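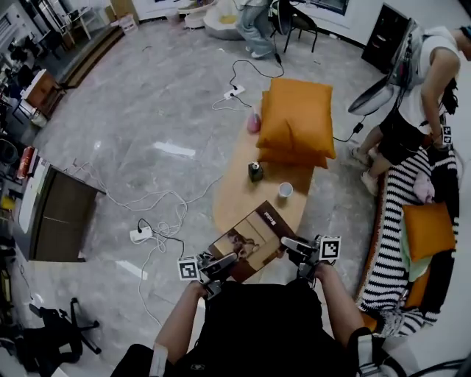
Figure 2. Collecting a two-handed demonstration with the hand-held grippers, seen from the operator's head. Each gripper carries a square black-and-white marker.

3.2 Demonstrations in furnished rooms

We recorded 2741 demonstrations of tidying tasks, all of them with hand-held grippers and none on the robot itself. An earlier round of recording, done by remote control in February, gave us usable motions for single objects but very few for large flat items such as magazines and folded towels. Operators driving two arms at once tended to move one, stop, and then move the other. With a gripper in each hand the same people moved both sides together from the first session on.

Flat items are the main reason we kept the two-handed setup. A magazine held at one edge bends under its own weight, and the free corner drags across whatever is under it. In Figure 2 the operator holds the near edges with both grippers and has the magazine tilted above the floor. We asked for this grip in the written instructions but left the height, angle and path to the operator. The Pillier policy described in Section 4 takes the pose of both grippers as input, so small differences in how people carry the same item are useful to it.

The rooms were left furnished and in use. In the room shown, the coffee table holds two stacked orange pillows, a white paper cup and a small black bottle, and power strips and cables lie on the floor near it. Other people could be present during a recording, and we did not discard demonstrations in which they appeared. A recording was discarded only if a marker was lost for more than 2 seconds, or if the operator put an object down and started over.

Gripper pose is estimated from the square markers. The marker faces the operator for most of a normal reach, but it turns away when the wrist is rolled far inward -- a common motion when placing a magazine flat on a low surface. For these stretches we fill in the pose from the inertial sensor in the handle and correct it when the marker is next seen. The Bovirdale toolkit handles both steps, and we used its default settings except for the filter length, which we set to 5 samples.

Each operator completed 100 practice reaches before recording anything we kept. Practice data are not part of the set. We also asked operators to look at the object they were about to pick up before reaching for it, so that the head view would contain the target early in the motion. This instruction was often forgotten in long sessions, and we have not tried to filter for it. Its effect on the policy is examined in Section 5.1, together with the comparison against the remote-control data.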